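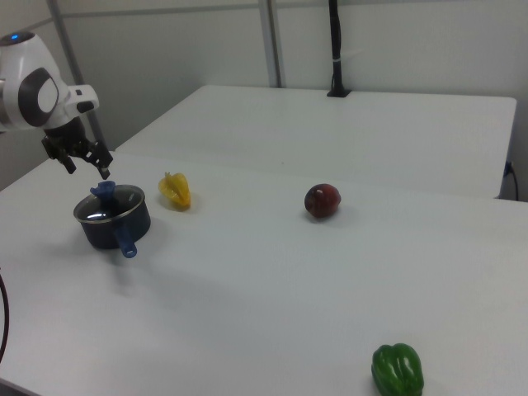 Slide 1. Opening. Moisture damage in rented kitchens is mostly a record-keeping problem, and I will spend the first few minutes on that claim before getting to the measurements. The word "kitchen" in a survey form covers a large range of activity. Some tenants fry, some steam, some heat one portion at a time. A small saucepan, dark on the outside, like the one on the white table, is the vessel I use for all the worked numbers in this talk. Larger pots change the totals and leave the method alone. If anyone asks about pressure cookers, defer to the end.

Slide 2. Terms. Define relative humidity, dew point and air change rate. Keep it short, since this audience has the handout. Stress that relative humidity alone is a poor quantity to log. Two readings of the same percentage at different air temperatures describe different amounts of water. Log temperature beside it, always, and compute vapor content afterward.

Slide 3. The Plumham survey. Start date was February 16, 2019. Total of 697 apartments approached, 664 with usable logs. The missing ones are mainly dead batteries and tenants who moved out mid-survey. Sota Arai did the data cleaning and his exclusion rules are in the appendix. Read out rule 4 in full: any logger found inside a cupboard is dropped, whatever its readings look like.

Slide 4. Logger placement. Eye level, interior wall, away from the stove and the window. We used the Lodar unit throughout. Sampling interval was 8 minutes. A shorter interval would have caught the front edge of each cooking peak more cleanly, at the cost of battery life. Sayaka Kawaguchi argued for the shorter interval at the time and I now think she was right for kitchens and wrong for bedrooms.

Slide 5. Shape of a typical evening. Pause here and let people look at the curve. Fast rise, short plateau, slow decay. The decay is the useful part. Fit an exponential to it and the time constant gives an estimate of the air change rate, provided the outdoor value is steady and the doors stay as they were. Point at the second hump. It is dishwashing, and it was misread as cooking in the first draft of the report.

Slide 6. Extract fans. Separate rated flow from delivered flow. The rated figure is taken on a test bench with no duct attached. Installed, with two elbows and a length of flexible duct, the flow is lower, sometimes much lower. Natsumi Kamata measured delivered flow at the grille with a hood. Show her scatter plot. The cluster at bottom left is the building with crushed ducts above the ceiling panels. Do not name the building.

Slide 7. Run-on timers. With a timer the fan keeps going after the switch is turned off. The median decay was shorter in kitchens that had one. Caution: those are also the newer kitchens, with better ducts. We did not separate the two effects and the sample does not allow it. Say this clearly. It was raised at the Onishi meeting in September and the answer given there was too confident.

Slide 8. Cold surfaces. Most visible mold was on the outside corner behind tall furniture. Surface temperature there runs below room temperature, so the air next to it reaches a high relative humidity while the logger on the interior wall reports nothing unusual. Use the figure of nearly 90 percent for the corner example. Skip the derivation unless there is time.

Slide 9. Recommendations for managers. Measure delivered flow at handover and write it on the unit record. Repeat after any ceiling work. Keep the logger files in the original format along with the cleaned ones. Yuto Minami has a template for the unit record, and copies are on the side table.

Slide 10. Open items. The Urar buildings have not been logged in winter. Sadao Ueda is checking whether the old meter readings can be matched by unit number. Questions. If the projector clock shows less than five minutes, go directly to the contact slide.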